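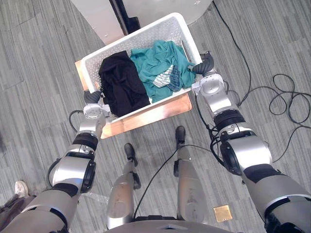 Small Loads, and Why I Quit Saving Up for Big Ones

For most of my adult life I did laundry once a week, usually Sunday night, and it took the whole evening. Four loads, everything on the couch, half of it still there when I went to bed. I started doing small loads in October and I've kept it up, so I'm writing down how it goes.

The rule is simple. When the basket has enough in it for a short cycle, it goes in. I don't wait for a full drum. The short cycle on my washer is the cold one, and I set it before I leave the room so I don't forget. I wash darks and colors together at that setting and haven't had a problem, except for one new pair of jeans that I should have done alone.

I expected the water bill to go up. I read the meter on the first day and wrote down 1068. When I checked again it said 1083. That's 15 units, and the same stretch before I switched was 13. So it does cost a little more. I can live with that.
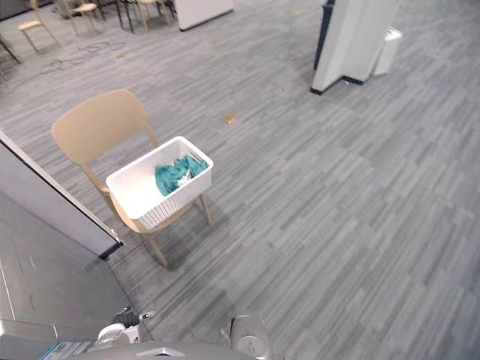

Bending was the other thing I wanted to fix. My back is not great, and picking clothes up off the floor one at a time was the worst part of the whole job. My sister-in-law Embla Engebretsen told me to stop putting the basket on the floor, and she was right. A plain wooden chair does fine. The basket sits on the seat at an angle, and I push what's left, like that teal thing, over to one end so the other half is free for whatever is folded. Any chair with a flat seat would work, as long as the basket doesn't hang too far over the side.

I did look at baskets on legs. Lerar has one and so does Torvik. The Torvik was nicer but it doesn't fold up, and I don't have the floor space for it. I went with the chair I already owned.

As for the basket, get plastic with holes in the sides. I had a canvas one before and it smelled by the end of summer, even after I washed it. Plastic you can rinse out in the tub.

Socks are still a mess. I tried a mesh bag and kept forgetting to zip it. Now they go in loose and I match them on Tuesday while dinner is in the oven. The ones without a partner go in the top drawer, and I go through that drawer when it stops closing.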